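Stula two-arm kit: grippers never complete the handover, right ring stays blue
Ticket 1885
Opened by: Driss Kettani
Product: Stula tabletop kit, two arms, leased through Sturelby
Status: Open, waiting on customer

Driss Kettani wrote:

Hi again, Sturelby folks! Me again from the El Ouafi workshop. First off, the replacement power supply got here fine and the kit boots every time now, so you can close that other ticket whenever you like.

New problem, though. I'm trying to get through the pen handover routine from the starter pack (the one where one arm takes a pen out of a cup and passes it to the other arm) and I can't get to the end of it. Both arms home okay. Both come in over the cup. Then the left one sits there with a green ring, the right one goes blue, and the tablet says "waiting for partner." I've let it sit for 12 minutes and it never moved on. If I hit cancel they both back off politely and I can start over, which is nice, but I'd sort of like to see a pen change hands before our lease trial runs out.

What I've tried so far:

Restarted the controller with both arms parked. Same thing.
Swapped which arm goes first in the settings. Same thing, and it's still the right one that turns blue, so I don't think it's about who leads.
Ran each arm solo on the pick routine. Left arm, 8 out of 8. Right arm, 8 out of 8. I was pretty happy with that!
Dropped the speed to the slowest setting. Same thing, only slower, and now I've had time to drink a coffee while it fails.

I moved the cup a little between tries too, but I didn't write down how far, sorry. 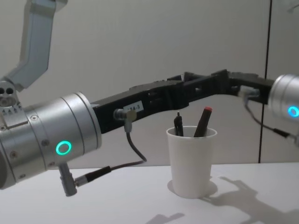
Both arms over the pen cup, left ring green, right ring blue.

My guess is the handover height. The manual says the grippers should meet 110 mm over the table, and I typed that in for both arms, but I measured from the tabletop with a plain old ruler and I wouldn't swear by it. Does the cup have to be the one that came in the box? Ours is a paper one, and I've got a pen and a red-capped marker standing in it. Maybe the marker is too fat or too tall and the right arm doesn't like it?

The other thing I wondered about is the cables. There's one hanging under each arm and I've gone over the left one by hand: the plug on the black part is seated, and the in-line connector further down is too. I haven't pulled the right one because the quick start card says in big letters not to unplug anything with the rings lit, and then I forgot to do it with the power off. I'll get to it.

Overall I still like this kit a lot, for what it's worth. Setup was easy and the solo routines are great. The handover stuff just feels like it was written by a different person, and the tablet could say a bit more than "waiting for partner." Waiting for it to do what?

Clondholm support wrote:

Hi Driss, thanks for the detail. Sturelby passed this on to us as we look after the handover software. On this release, steady blue means the arm has reached its hold point and is waiting for a position message. The cup doesn't need to be ours. Please power down, reseat the right-hand cable at both ends, then run Pair Arms from the service menu and send us the log it saves. Leave the height alone for now.

Driss Kettani wrote:

Oh, there's a Pair Arms thing? I've never run that! It isn't on the quick start card, I just looked again, both sides. Okay, I'll do the cable first and then the pairing, and I'll take the marker out of the cup for the first run and just use the pen. Log coming tomorrow morning when I'm back at the bench. Can you keep the ticket open till then?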